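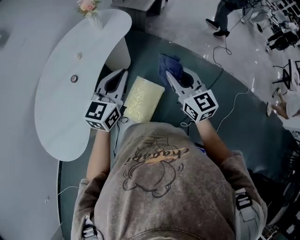

Panville 책상 닦기 타래 시작함. 길어질듯. 급하게 쓰는거라 오타 있어도 그냥 봐주셈

일단 우리 쪽 책상이 두 종류임. 흰색 큰 거, 청록색 곡선 테이블. 둘이 성격이 완전 다름. 같은 걸레 같은 방법으로 닦으면 꼭 한쪽이 망함

흰 거는 얼룩이 다 보임. 커피 한 방울, 볼펜 자국, 손바닥 자국. 숨길 데가 없음. 대신 닦으면 닦은 티가 바로 남. 보람은 있음

청록색은 반대. 얼룩은 안 보이는데 먼지가 보임. 어두운 색이라 하얀 보풀 하나만 떨어져도 눈에 확 띔. 해 들어오는 오후 4시쯤이 제일 심함 진짜

그래서 천 색깔이 문제가 됨. 처음에 흰 수건 잘라서 썼거든. 청록 테이블 닦고 나면 테이블이 눈밭이었음. 닦기 전보다 더러움. 뭐하는짓인지

지금은 진한 남색 니트 천 씀. 보풀이 떨어져도 테이블 색이랑 비슷해서 덜 보임 ㅋㅋ 이게 청소냐 위장이냐 하는 소리 들었는데 보기 좋으면 된거지

천은 Cliltell 거. 3장 묶음. 세장 다 색이 똑같아서 어느게 마른 거고 어느게 쓰던 건지 만져봐야 앎. 이거 만든 사람 색 좀 다르게 해주지

(그래서 한 장은 모서리에 실 묶어놨음. 유리용. 제발 이걸로 바닥 닦지 말아주세요)

다음은 스펀지

연노랑에 한쪽 면이 금색으로 반짝거리는 납작한 네모. 처음 보면 다들 무슨 장식품인줄 앎. 화장품 코너에 있을 것 같이 생김

내가 산 건 Flirnent 매장 계산대 옆에 있던거. 안 사려고 했는데 반짝거려서 삼. 이게 마케팅이구나 했음. 까마귀임 나는

근데 금색 면은 조심. 수세미 쪽이라고 생각해야 함. 흰 책상에 힘줘서 문지르면 광이 죽음. 구석에서 시험해보고 알았음. 그 구석 어딘지는 말 안함

순서는 이럼. 노란 면으로 살살, 안 지워지면 물 더, 그래도 안 지워지면 금색 면으로 그 자리만 톡톡. 문지르지 말고 톡톡. 그리고 천

천으로 마무리 안하면 물자국 남음. 특히 흰 책상. 둥글게 닦으면 둥글게 남고 직선으로 닦으면 직선으로 남음. 나는 길게 한 방향으로 밀고 끝에서 들어올림

천 접는 법도 은근 중요한데 나도 맨날 까먹음. 반 접고 또 반 접으면 깨끗한 면이 여러개 생김. 한 면 더러워지면 뒤집고. 다 쓰면 펴서 반대로 접고

현실: 그냥 구겨서 쥐고 닦음. 손에 잡히는대로. 바쁠땐 다 그렇지 뭐
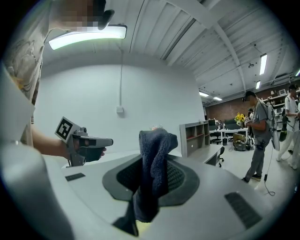
접으라고 써놓고 이 꼴. 남색 니트 천, 뭉친 채로

니트 조직이라 물은 잘 먹는데 짜기가 힘듦. 비틀어서 짜면 모양이 틀어지니까 눌러서 짜야됨. 나는 싱크대 벽에 대고 꾹 누름

세탁은 따로 돌림. 진짜 따로. 첫 세탁 때 물빠짐 있었음. 같이 넣은 행주가 하늘색 됨. 예뻐서 그냥 쓰는중

섬유유연제 넣지마세요. 물을 안 먹음. 한번 넣었다가 천이 책상 위에서 스케이트 탐. 물만 이리저리 밀고 다님

건조는 널어서. 의자 등받이에 걸지 말고 (나한테 하는 말임) 등받이 축축해져서 앉은 사람이 소리 지름

물은 분무기로 뿌리는데 책상에 바로 뿌리지 말고 천에 뿌리기. 흰 책상에 선 빼는 구멍 있는거 다들 알지? 금속 테 둘러진 동그란 구멍. 거기로 물 들어가면 밑에 선 있는 자리가 젖음

그 구멍 테두리가 또 먼지 소굴임. 테랑 상판 사이 틈에 낌. 면봉이나 이쑤시개에 천 끝 감아서 한바퀴 돌리면 됨. 속 시원함. 중독 주의

케이블 얘기 나온김에. 테이블 위에 선이 지나가면 나는 선을 먼저 닦음. 선 들고 천으로 감싸쥐고 쭉. 상판만 닦고 선 내려놓으면 선에 있던 먼지가 그대로 돌아옴

흰 선이 제일 빨리 더러워짐. 왜 흰색으로 사는건지. 내가 샀지만

검은 선은 더러운지 모르다가 만지면 끈적함. 이게 더 무서움

꽃 얘기도 해야됨. 흰 책상 끝에 연분홍 장미 작은 다발 있잖아. 꽃 있으니까 분위기 확 사는데 청소할 때는 맨 먼저 딴데로 옮겨놓고 시작해야됨

팔꿈치로 친 전적 있음. 꽃은 무사. 내 심장은 안무사

꽃 주변은 마른 천으로 먼저 한번 훑고 그 다음에 젖은 천. 순서 바꾸면 가루 같은게 떡져서 더 귀찮아짐

이제 곡선. 책상이 콩팥처럼 휘어있어서 팔이 안닿는 안쪽이 생김. 안쪽으로 파인 쪽에 서서 닦으면 대부분 닿음. 바깥쪽에서 몸 뻗지 마세요 허리나감

나 키 작아서 결국 두번에 나눠서 닦음. 왼쪽 절반 닦고 돌아가서 오른쪽 절반. 경계에 줄 생기니까 겹치게

그리고 가장자리 옆면!!! 다들 윗면만 닦고 끝냄. 옆면이 손때 제일 많음. 앉으면서 잡고 일어나면서 잡고. 천 반으로 접어서 모서리 끼우고 쭉 따라가면 끝. 곡선이라 이거 은근 재밌음

바닥은 연회색 콘크리트라 물 좀 떨어져도 티는 안나는데 그렇다고 막 흘리고 다니지 말기. 마르면 동그라미 남음. 나는 보임

세제 질문 들어와서. 평소엔 물만. 진짜 안 지워지는 거만 주방세제 한방울 물에 풀어서. 원액 바로 금지. 거품 헹구느라 천 세장 다 씀

알코올도 물어보던데 흰 책상은 아직 멀쩡, 청록은 안해봄. 무서워서. 해본사람 있음 알려주셈

유성펜은... 포기한 자국 하나 있음. 그 위에 머그컵 올려놓고 산다. 해결

Ghorbani 스프레이도 써봤는데 50짜리 작은통. 향이 너무 셈. 닦고 나면 방 전체가 레몬사탕임. 세정력은 나쁘지않음. 환기 되는 데서만. 300짜리 큰 통도 있던데 그거 사면 1년내내 레몬일듯

참고로 스펀지 수명. 노란 면이 회색 되기 시작하면 책상용 졸업. 바로 버리진 말고 의자 다리 닦는데 씀. 의자다리 닦고 나면 진짜 작별

금색 반짝이는 쓰다보면 좀 떨어져나옴. 어느날 보면 손등에 반짝이 묻어있음. 회의 들어가서 알았음. 한명이 계속 내 손만 봄

청록 테이블엔 그 반짝이가 또 잘보임. 밤하늘임. 천으로 밀면 옮겨다니기만 하니까 테이프로 찍어내세요. 박스테이프 말고 종이테이프

자주 하는 실수 몇개 더
천 너무 적심. 물 뚝뚝 떨어지면 다시 짜기
스펀지랑 천 한통에 담금. 스펀지 가루가 천에 다 붙음. 따로
물건 안 치우고 빙 둘러서 닦음. 나중에 물건 옮기면 먼지로 된 윤곽 나옴 ㅋㅋㅋ 범죄현장이냐고

한 번 하는데 얼마나 걸리냐면 책상 두개 합쳐서 노래 3곡. 느린 노래면 두 곡에 끝나기도 함. 천 빨아서 너는 시간은 빼고

영수증 찾아봄. 6월에 산 것 중에 천이 제일 잘산거. 스펀지는 솔직히 반짝이값이 반인듯. 그래도 또 살거임

헐 이 타래 저장한 사람이 358명임?? 책상 닦는 얘긴데?? 다들 뭐 묻어있는거지 지금

답글에 "그냥 물티슈 쓰면 안되냐" 있는데 됩니다. 급할 땐 나도 씀. 근데 흰 책상은 마르고 나서 옆에서 비스듬히 보면 줄 다 보임. 한번 보면 못 멈춤. 미안

"극세사는요?" 도 많네. 좋은데 내 손 거칠어서 천이 손에 걸림. 그 느낌 싫어서 니트로 온거임. 손 매끈한 분들은 극세사 ㄱㄱ

서랍쪽은 나중에 따로 씀. 거긴 청소 아니고 발굴이라

지금 천 세탁기에서 꺼내야 됨. 끝나는 소리 났음. 나머지 답글은 이따 저녁에 봄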